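Rondonura bench log -- August, entry 2

Picked up at 14:10 where the last entry stopped. Goal for the afternoon: get both arms sorting foam letters onto plates without the grippers arguing over the middle of the table. Planner is the Cozma branch, build 3632, no local patches.

Re-ran hand-eye calibration on the right arm first. Residual is lower than before but still worse near the table edge. Left arm untouched. Checked the base bolts on the mounting plate, all tight.

Brown cover stays on. Gripper fingers were digging into the bare top on low grasps, and the cover also cuts the glare that was confusing the segmentation. The plates still give highlights, the blue one most of all. 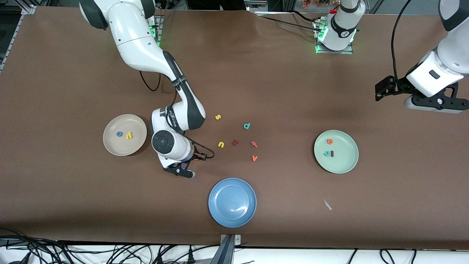
Grasp height is the main problem. The letters are thin, so the fingers have to close almost at table level, and any tilt in the wrist puts one fingertip down before the other. Set the approach to strictly vertical and dropped the descent speed for the last part of the move. Two failed grasps after that, both on letters with narrow strokes.

Classifier mixes up rotated letters, as expected. Turned off the orientation prior for now -- it did more harm than good with pieces lying sideways. Color is not used for anything yet.

Cable on the right arm needs another look. The loop has enough slack at the middle segment, but I don't like it at full reach. Vorovdale clips are too stiff for this; try hook-and-loop straps.

To do:
-- log fingertip contact current on every descent
-- keep-out zone between arms, currently set by hand in the Balesska config
-- tidy cables under the table before moving the clamp
-- repeat calibration with the target closer to the edge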